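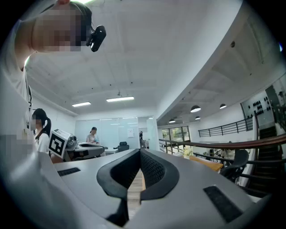
Upstairs by the railing, Thursday. Two of the hand-held grippers, head camera on.

Equipment planning, July

Went over the gripper count with Meenakshi and Declan. Plan is to order 7 more hand-helds from Rorkska, same model, so spare parts stay common. Quote came in at 300 each if we take 10, 400 each under that. 7 at 400 is 2,800, 10 at 300 is 3,000. Asked for 10.

Finger pads are the part we go through fastest. Bouazza will sell the mesh by the sheet, Nasrin to get a price and lead time. Marker plates we can print and mount ourselves - leave them off the order.

Head cameras: hold for now. Shahram wants to try the lighter mount from Destmont first. If it slips on glasses like the last one did, we stay with what we have.

Still open:
- charging shelf, upstairs or down by the big table
- who signs for Drellovbridge shipping, it was left off the quote
- second arm for the cell, pushed to next quarter

Manouchehr needs the final list before he can raise the PO.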